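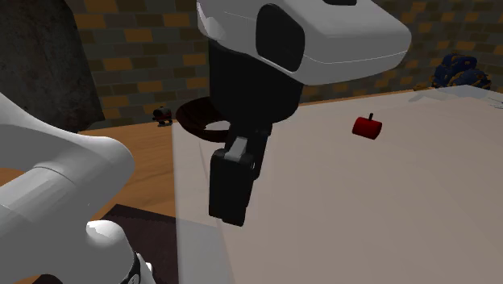 Slide 1. White housing over a gray surface, rendered.

Good morning. The talk is on moving a small town library's catalog without closing the doors. Gretlow has one building and 3594 titles. We moved them from the old card-and-spreadsheet system to the shared catalog run out of Dondovport.

Say early: the software was the easy part. Most of the work was deciding what a record should say. The old cards had three spellings for the same author and no rule for large print. We wrote the rules first, on two pages, and stuck to them.

(Pause. Ask who still keeps cards.)

We worked in batches of 400, one batch a week, starting in March. Wednesday was the cutoff. Anything not finished by noon went into the next batch. Patrons could borrow from either system the whole time, and the desk kept a paper log for loans that fell in between.
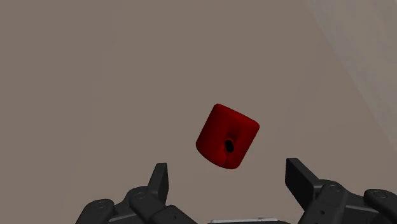
Slide 6. Red cylinder above two gripper fingers.

Next, what went wrong. Local history. The Brotport pamphlets had no numbers of any kind, and 11 of them shared a title. We added the year and the printer's name to each record. Slow, but people can find them now.

Also the Escobar branch, which joined late and had its own labels. Relabel before you import. We did it the other way and had to print everything twice.

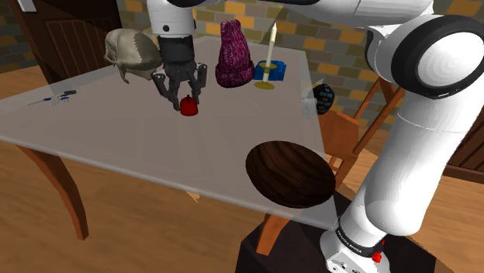

Budget is the question I get most. The main cost was desk hours, then labels. If there is time, go through the two-page rule sheet. Copies are at the back by the door. Leave ten minutes for questions.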